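Support > Bonico hand grippers > Care and setup

How often should I change the foam pads?

We change ours every 3,000 grips, and the counter in the Bonico menu will nag you well before that, bless it. If you mostly handle glazed dishes you may want to go sooner - smooth rims are hard on tired foam. Peel the old pad off slowly, wipe the block clean, and give the new pad a whole night to set before you use it.

How do I check that both fingers are lined up?

Open the gripper all the way and hold it over something simple, like a bowl on its plate, with a sheet of paper under them. Both pads should lean in by the same amount. If one looks lazy, loosen its block, nudge it, and tighten it again. 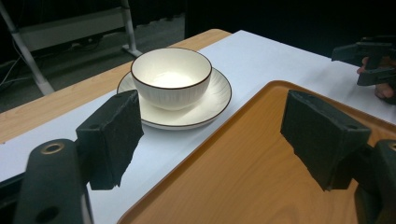
Rajitha Pathirana wrote to us that new pads always felt too grabby for the first 600 grips, and that closing the fingers more slowly for that stretch cured it. We tried it at our Treltalcombe bench and have done it ever since!

Can I wash the pads?

Please don't soak them, tempting as it is. A barely damp cloth is plenty, and then let them air out with the fingers open.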